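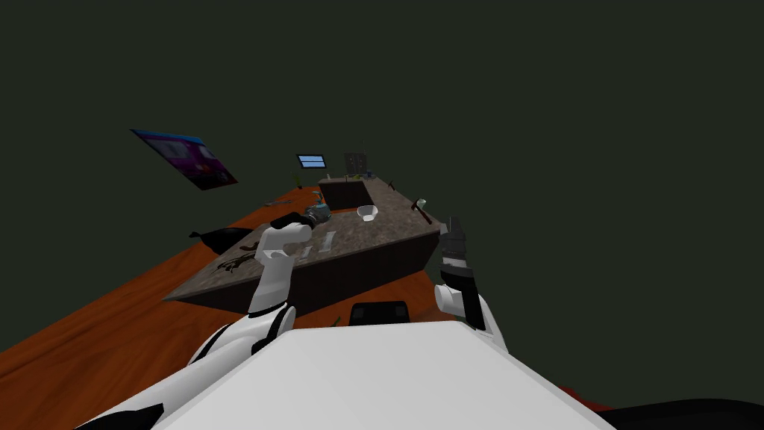

Kitchen island in the simulator, left gripper near the kettle or pitcher

Canteen robots at work – what changes for us?

rosine_joly
Fri 7 October
Hello all. I work in the canteen kitchen at Brastumby, where we serve 600 lunches a day. The company will bring in two Janura robots in December, for clearing and wiping the counters. Until then they are practised in simulation only, and two of us from the kitchen are asked to watch and give comments. I am one of them. My English is not perfect, I hope you will excuse it.

What I would like to know is how the work changes for people who already had this.

darnell_b
We got one at Flovley last year. Nobody lost a job, but the early shift went from six people to four and the others were moved to deliveries. Ask now which shifts they plan to change, and get it in writing.

NestP
I disagree a bit with Darnell. My back is much better since I stopped clearing trays. The dull part is that you now wait for the machine, and you learn to put things where it can reach them.

rosine_joly
Thank you both. The waiting worries me also. In our kitchen we put a thing down where there is space, and we find it again without thinking. I have written in my comments that the practice counter should be untidy, like ours at noon.

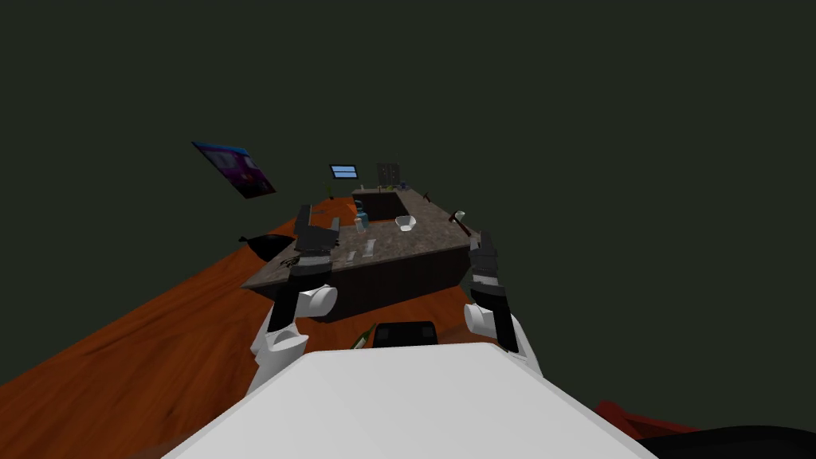

aamundsen
Do the hours you spend on giving comments count as paid work?

rosine_joly
They are paid as normal hours, but my manager first wanted them after the shift. I had to ask 2 times.

darnell_b
Good that you asked. I would also ask for training pay. At our place one person became "the robot person" with the same wage and 40 more messages a week.

NestP
That was your management, Darnell, it isn't the robot's fault.

darnell_b
Perhaps – but the two arrived together.

rosine_joly
We have a meeting with Mr Jardine on the new rota next week. I will bring the question of shifts and write again after.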